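El ordenador viejo de mi padre y las fotos que (casi) pierdo

Escribo esto deprisa porque salgo a las 10 y si no lo suelto ahora no lo suelto. Va de copias de seguridad. Ya, ya sé. Aburridísimo. Quedaos un rato.

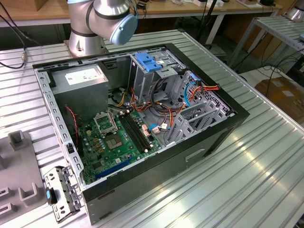 Todo empezó en noviembre, vaciando el piso. Cajas, más cajas, el armario del pasillo que llevaba cerrado desde ni se sabe. Y mi hermana por teléfono: oye, ¿y las fotos de Borkico? El verano de Borkico, el único en que fuimos todos, con los primos y el perro y la tía Carmen conduciendo de noche. Yo convencida de que las tenía ella. Ella convencida de que las tenía yo. Silencio.

Pues no las tenía ninguna de las dos.

Nueve años de fotos familiares, en un disco, en un solo sitio. Mi padre era ordenadísimo para las facturas (carpetas por años, separadores de colores, grapas pequeñas y grapas grandes) y para lo digital un desastre. Carpeta "Fotos". Dentro "Fotos nuevas". Dentro "Fotos nuevas BUENAS". Dentro, una hoja de cálculo del seguro del coche. En fin.

Pregunté en la tienda de Grigaitė, la de la esquina del mercado, y me pasaron el teléfono de Indrek Kļaviņa. Majísimo, habla poco. Me pidió 80 euros por mirarlo, sin prometer nada. Le llevé el disco envuelto en un paño de cocina, que no sé si era lo suyo pero era lo que había. Tardó lo que tardó. Me llamó a la hora de comer, yo con la boca llena, y me dijo que salía casi todo. Casi. Faltan las de la comunión de mi primo, que tampoco es que las fueramos a enmarcar.

Lloré un poco en la cocina. Bueno, bastante.

Y ahora lo que quería contar, que me voy por las ramas. Lo que hago desde entonces:

Dos copias. Una en casa, otra en casa de mi hermana. Discos externos de los baratos, con una pegatina y el mes en que la hice.

Una tercera en la nube. Yo uso Flaslow, no me pagan nada, ojalá. La interfaz es fea y tarda la vida en subir los vídeos. Antes tenía Eltero y me cansé de los avisos cada dos por tres. Usad la que queráis, me da igual, pero usad una.

El día 30 de cada mes, alarma en el móvil. En febrero el último y ya está. Enchufo, copio, desenchufo. Mientras, pongo una lavadora.

Y abrir alguna foto al terminar!! Esto me lo dijo Indrek y yo no lo hacía. Una copia que no se abre no sirve de nada. Abro tres o cuatro al azar, casi siempre acabo mirando cuarenta y llego tarde a todo.

Lo que no he resuelto: los nombres. Tengo cientos de archivos que se llaman todos igual con un numerito detrás. Mi hermana dice que por años. Yo digo que por sitios, porque de los años no me acuerdo y de los sitios sí. Hay discusion abierta. Si alguien tiene un sistema que aguante más de un mes que me lo deje en los comentarios, por favor.

Rafail Mitsotakis-Vlachou me escribió tras la entrada anterior preguntando por los negativos - no me olvido, pero eso va aparte, que tengo una caja de zapatos llena y un escáner prestado que solo funciona cuando quiere. Otro día.

De momento he impreso diez de las de Borkico. En papel, con borde blanco, como antes. En una sale mi padre dormido en la toalla con el periódico en la cara. Esa va a la nevera.

Me voy que pierdo el bus.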